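Last updated March 3, 2022

These are the questions we get most often about hiring the hall at Kenthorpe. If yours isn't covered, write to the bookings desk and you should hear back within 2 working days.

## Booking

**How do I book?**

Fill in the form on the bookings page and pay the deposit. The date is held for you once the deposit has cleared. We don't take bookings over the phone, though you can ring to check whether a date is free.

**How far ahead can I book?**

Up to a year for one-off events. Regular groups renew their slots every December, and any slots left over are then opened to everyone else.

**What does the deposit cover?**

The deposit is £100. It goes towards breakages and extra cleaning, and the full amount is returned if neither is needed. Please give us your bank details on the form, as we can't refund in cash.

**Which rooms are there?**

The Main Hall and the Cidach Room. They can be hired separately or together. The Cidach Room has its own entrance from the side path – use that one if another group has the Main Hall.
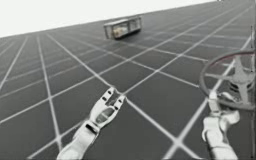 **What is the shortest booking I can make?**

Two hours in the Cidach Room and four in the Main Hall. Setting up and clearing away count as part of your time, so allow for both when you choose your hours.

**Can I cancel?**

You can cancel up to four weeks before the date and get everything back. After that we keep the deposit but return the hire fee, unless it is less than two days before, in which case we keep both.

## On the day

**Can we bring our own food?**

Yes. The kitchen is included with the Main Hall and costs extra with the Cidach Room. You can use your own caterer, but we need their name a week in advance.

**Do you open late during Ramadan?**

Evening bookings for iftar can run past our usual closing time. Tell us when you book, and put the finishing time you want on the form. Music must still stop at the normal hour.
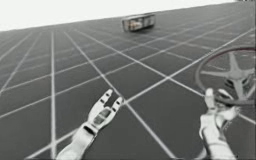

## Access and parking

**Where do we park?**

In the Prulell car park across the road. It is free for hall users after six in the evening and all day on bank holidays. At other times you pay at the machine.

**Is there step-free access?**

Yes, to both rooms and the toilets. The stage is reached by 4 steps and has no ramp.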